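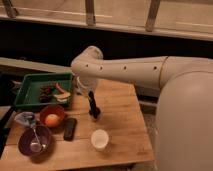
Aisyah Pelupessy meinte, ich solle den Ratenkredit doch einfach unterschreiben, der Zins sei schließlich niedriger als beim alten. Stimmt ja auch. Auf dem Papier.

Es geht um die Umschuldung, die mir Gismont seit September anbietet. Drei kleine Kredite zu einem großen, nur noch eine Rate im Monat, und die fällt auch noch kleiner aus. Da werde ich misstrauisch. 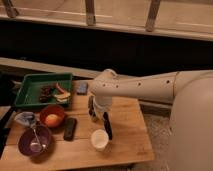
Von der Laufzeit steht im Anschreiben nämlich nichts. Die habe ich erst auf Seite 4 gefunden, und sie ist mehr als doppelt so lang wie bisher. Dazu eine Restschuldversicherung von Haneo, angeblich freiwillig, im Angebot aber schon angekreuzt. Ich habe das nachgerechnet: Am Ende zahle ich 2873 Euro mehr als jetzt.

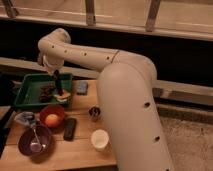
Roboterarm über dem Holztisch

Am Telefon hieß es dann, man könne mir 2000 Euro zusätzlich auszahlen, "zur freien Verwendung". Danach hatte ich gar nicht gefragt. Wer schuldet denn um, damit er hinterher mehr Schulden hat?

Bei Lukumay wollte ich zum Vergleich ein Angebot ohne Versicherung.

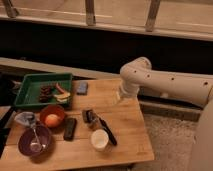 Bekommen habe ich eins mit - und den Hinweis, der Zins gelte nur bei bester Bonität. Meine kannten sie da noch gar nicht. Den kleinsten der drei Kredite löse ich jetzt vom Ersparten ab, die anderen laufen weiter wie gehabt.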